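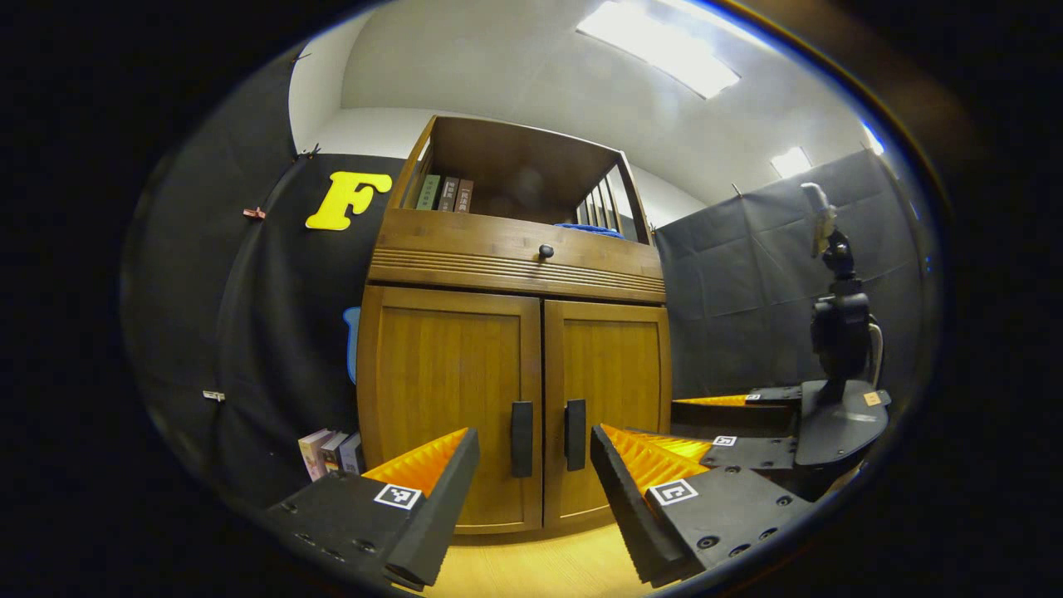
Cabinet with open shelf, drawer and two doors, honey-brown finish.

Prikeseck Wood Care Oil, 2 liters
Item no. 187
Made by Sutarex

Prikeseck is a clear oil for wooden furniture inside the house. It is made for cabinets, bookcases, tables, chairs and interior doors. It gives the wood a soft shine and brings back the warm color which gets lost after years of dusting and sunlight. It does not build a film, so you can repair one small place later without sanding the whole piece.

We have sold this oil in our shop since the first delivery from Sutarex, and in this time we changed the can once (the old one had a cap that was hard to close). The oil inside is the same.

Which wood
Works well on oak, beech, ash, cherry, walnut and pine. On pine please make a test first on the back side, the soft parts drink more oil and can become darker than you like. Not suitable for varnished or painted surfaces, where the oil stays on top and remains sticky. If you are not sure what you have, put one drop of water on a hidden place and wait 15 minutes. When the drop goes in, the wood can take oil.

How to use
Remove dust with a dry brush, also in grooves and corners. Stir the can, do not shake it. Put on a thin coat with a cotton cloth and follow the direction of the grain. After 15 minutes take away everything that the wood did not drink. Let it dry until the next day and repeat one time. For carved or grooved drawer fronts use an old toothbrush with very little oil, otherwise it collects in the deep lines and dries there with a dull edge.

Inside of drawers and closed cabinets we do not recommend oil. The smell stays there for a long time and goes into paper and clothes. Use the Pruvska hard wax for these parts, it is on the next page of the shop.

Books and dishes can go back on an oiled shelf after 2 weeks. Earlier is possible for dishes, but with leather or cloth bindings please be patient.

Safety
Cloths with oil can catch fire by themselves. Lay them flat outside to dry, or keep them in water in a closed metal box. Never throw them in the bin as a ball. Keep the can away from children and open fire.

Storage
Closed can: keep cool but without frost. Opened can: use within one year. A skin on the oil is normal - lift it out and pass the rest through a nylon stocking.

Questions from customers

Can I use it over old beeswax?
No. Clean off the wax with Beneš wax remover and wait one day.

My table has white rings from cups. Does the oil help?
Sometimes, if the ring is fresh. For old rings you must sand a little first.

Is there a smaller can?
At the moment not. Siriporn Jaidee from our order desk keeps a list and will write to you when it comes.

Delivery
We ship on working days. The oil can not be sent by air. For full cartons or for use in a workshop, please ask Meinrad Strebel for a price before you order.

Page last changed 8/14/21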